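Chapter 3
Faults in the Grip

Chapter Goals

After reading this chapter, the student should be able to:
describe the difference between a fault, an error, and a failure in a gripping device;
explain how a small mechanical fault can pass unnoticed into recorded data;
read a simple fault log and place its entries in order of cause;
write a stop rule for a two-handed task involving soft goods.

Key Terms
fault, error, failure, play, closing width, slip, pinch point, stop rule, quarantine

3.1 Introduction

In Chapter 2 the gripper was treated as a perfect tool. It closed when told to close, it reported the distance between its fingers correctly, and it held what it was given. Few grippers in daily use meet this standard for long. Screws back out of their seats, finger pads wear smooth, and a joint that was tight in the morning may have a little play by the afternoon.

Three words must be kept apart from the start. A fault is a defect in the device, such as a loose screw in a finger joint. An error is a wrong value or a wrong state that results from the fault, such as a closing width that reads too small. A failure is the moment when the device no longer does the job it was given to do. A fault may exist for weeks without causing an error, and an error may be recorded many times before anyone sees a failure.

The order matters in practice. Most workplaces record failures, because a dropped part or a torn garment is easy to notice. Fewer record errors, and fewer still look for faults that have not yet done any harm. A maintenance program built only on failures will always be late.

3.2 Why Soft Goods Hide Faults

A rigid part gives prompt evidence of a poor grip. It tilts, rattles, or falls. Cloth behaves differently. When one finger of a gripper has too much play, a fold of fabric may simply bunch up and fill the gap. The operator feels some resistance and goes on working, and the recorded motion looks normal.

Two-handed work adds a further difficulty. When both hands pull on one piece of cloth, the tension at each grip depends on the other. A slip on the right side may be felt on the left, and the operator may correct for it without thinking. The correction then becomes part of the record. A robot trained on that record can learn to make the same correction on a machine that has no fault at all.

Students who have worked in sewing or laundry plants will know a related problem from the older clamp feeders, where a worn clamp on one side was often reported as a fault in the opposite one.

3.3 Opening Case: The Howlader Folding Trials

The case used throughout this chapter comes from the Howlader project, a program of household folding tasks carried out with hand-held grippers at Lerngate. The project planned 1000 recorded folds. Work was stopped after 500, when a robot trained on the first half of the records closed its fingers too far during a test at the Fesville laboratory and pinched the hand of a technician. The injury was minor. The cause took much longer to find than the injury took to heal.

The excerpt below is taken from the site report, which the project released to training programs. Read it once for the order of events, then again for the points at which a check might have been made.

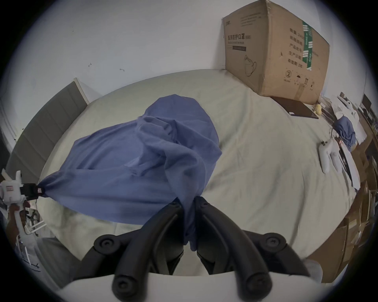
LERNGATE, May — Cloth handling on the bed station was carried out with two grippers at a time. In a typical hold, the small black jaw of the left-hand tool clamps a corner of the blue cloth and draws it to a point, while the two curved black fingers on the right pinch a narrow, twisted fold. The cloth is kept in tension between the two grips.

On inspection after the Fesville incident, one finger hub on a right-hand tool was found to have play. Its screw was seated to the eye but had lost torque. With the fingers fully closed on nothing, the tool reported the correct width. With fabric between them, the finger leaned outward and the reported width was too small.

The inspection sheet in use at the station had been adopted from a Trodness form dated 2016. It called for a closing check with empty fingers at the start of each shift. It did not call for a check under load. All operators completed the sheet as written.

All records made with the affected tool were placed in quarantine. The remaining folds were put on hold until a loaded check, using a gauge block between the fingers, had been added to the sheet.

3.4 Questions to Carry Forward

Section 3.5 returns to the site report and separates its contents into faults, errors, and failures. Before going on, the student should consider which entry in the report describes the fault, and whether the empty-finger check could have found it under any conditions.

Consider also the technician's position during the test. The hand was inside a known pinch point while the robot was under power. The loose hub explains why the fingers closed too far. It does not explain why a hand was there, and the stop rules that govern that second matter are taken up in Section 3.7.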